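Mon 13 February

Sorting the small stuff this week. Screws, washers, picture hooks, spare buttons, all of it has been in one biscuit tin since we moved to Shirima in January.

Bought a tea box for it from Odudholm. Paid 5 extra for delivery and it came the next day. 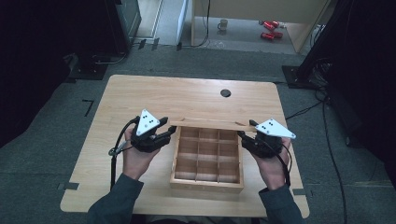

Screws go in first, sorted by length, and the buttons get whatever is left. I had planned on a plastic organizer with 71 drawers – far too many for what I own. Twelve compartments in pale wood, three across and four deep, should cover it. The thin strip of wood across the far rim is staying with the box for now.

Labels next. I'm writing them on masking tape – the printed ones from Gidex peel off after a month.

If anyone wants the leftover tin, it's free. Holds a lot, closes fine, has a dent in one corner.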